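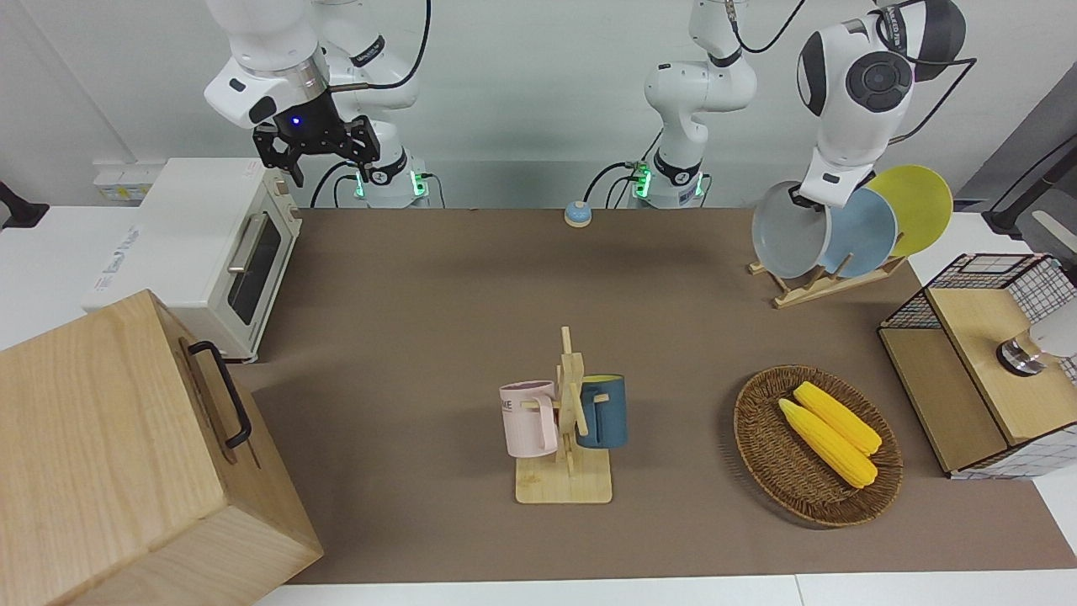 The two-arm station at the Skornum workshop, with the left arm at the dish rack.

Skornum stops two-arm kitchen trials after gripper fault

214 shares 9 comments

Skornum has stopped all trials on its two-arm kitchen station after a gripper closed without a command during a plate test. No person was hurt. One plate broke and a finger of the gripper was bent, the company said in a note to its partners dated 11/10/2024.

The station, which the staff call Baptiste, is used to practise ordinary household tasks: taking plates out of a rack, hanging mugs on a stand, putting food in a basket. The two arms work from the far side of a table and the objects are placed between them. The fault happened on the left arm, at the moment when the gripper should have stayed open and waited beside a plate. It closed with nearly its full force instead, and the arm then tried to continue its normal path.

According to the note, the emergency stop was pressed by the operator within a few seconds. The right arm stopped at once. The left arm also stopped, but its gripper did not release, and the plate broke when two technicians tried to open the fingers by hand. Skornum now says this was a mistake in its own procedure. The power to the gripper should have been cut first.

Ginette Lecomte, who is responsible for safety at the workshop, said the first suspicion was the software, and that almost two working days were lost on it.

"We read the logs again and again and we found nothing strange," she said. "The controller had sent the correct value. The gripper had received another one. So the problem had to be somewhere on the way."

The company believes that the signal was damaged in a cable. The cables are fixed outside the arms and they bend each time the wrist turns. On the left arm, one conductor was found partly broken inside its cover, close to the connector. From outside there was no mark. The cable had been in use since May and had made 2604 test cycles. The supplier, Rernov, recommends an inspection after 962 cycles, but this inspection was not in the maintenance plan of the workshop.

Rernov confirmed that it has received the cable for examination. It did not want to comment on the cause before its report is ready.

Three changes will be made before the trials start again. The cables on both arms will be replaced, with a longer loop at the wrist. The gripper will compare each command with a second copy and will stay still if the two are not the same — a function that existed already in the control program, Kesa, but was switched off because it made the movements slower. The emergency stop will also cut the force of the fingers after a delay of 300 milliseconds, so that an object can be taken out safely.

The last change is still under discussion. If the arm holds something heavy or hot when the force is cut, the object will fall, and some of the engineers would prefer a slow opening that the operator starts with a separate button. Lecomte said that both solutions will be tried with plastic plates.

Until then, staff may move the arms only at reduced speed and with no hands above the table. Skornum expects that the checks will need about 30 days. A second station of the same type, in another room of the building, is also out of service while its cables are inspected.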